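## Two Arms and a Table Full of Dishes

I promised in the last newsletter that I'd report back on the table-clearing trial, so grab a coffee, it's a long one. For anyone new: I run the floor for the catering side at Tutton, and since spring I've spent a good part of my week over at the Sanent practice room, helping teach a pair of robot arms to handle our kind of dishes. Me! The person who still can't set the clock on the oven.

When the project was announced I had six people on the dish line and every one of them came to my office (well, my corner) with the same question. I told them what I knew: Kasprzak, who run the canteens we supply, wanted shorter closing shifts, and the hours saved would go to lunch prep. That's how it has gone so far. Closing used to end 44 minutes after the last tray came in, and on a good night we're now out in 30. The prep side got two extra pairs of hands, and the soup is better for it, if you ask me.
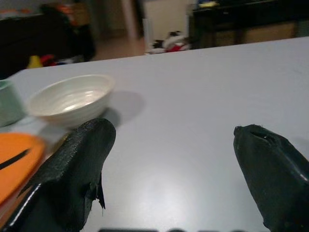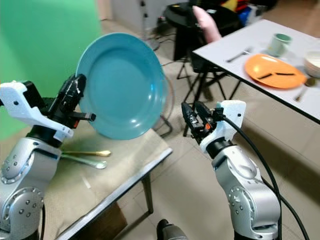

What has changed most is the talking. We used to sort dishes without a word, and now I spend whole afternoons explaining to engineers things I never knew I knew. Take the plates. A person grabs one and goes, but for an arm the rim is what matters, and it took a lot of arguing before everybody agreed the teal one should be picked up the way it is there, by the rim and nearly upright. Then bowls got their own discussion (shallow and wide, my least favorite kind to stack even by hand), and I'm told spoons are going to be a whole month. I believe it!

The dish line folks have been taking turns coming over with me, and they're tougher judges than I am. One of them filled 181 lines of a notebook with complaints, and most of those have made it onto the Flastex work list, including the one about how slow everything looks when you've done it at full speed for years. There's now a paid half shift for anybody who wants to train as an arm minder. It's a real job with its own line on the schedule, and two people have signed up.

I do have gripes. Breaks have gotten shorter chats, because one person always wants to stay and watch the machine, and the Sunday crew feels left out of the training since it only happens on weekdays. I've asked for that to change and will keep asking. If you're on Sundays and want a turn, leave a note in my tray by the walk-in.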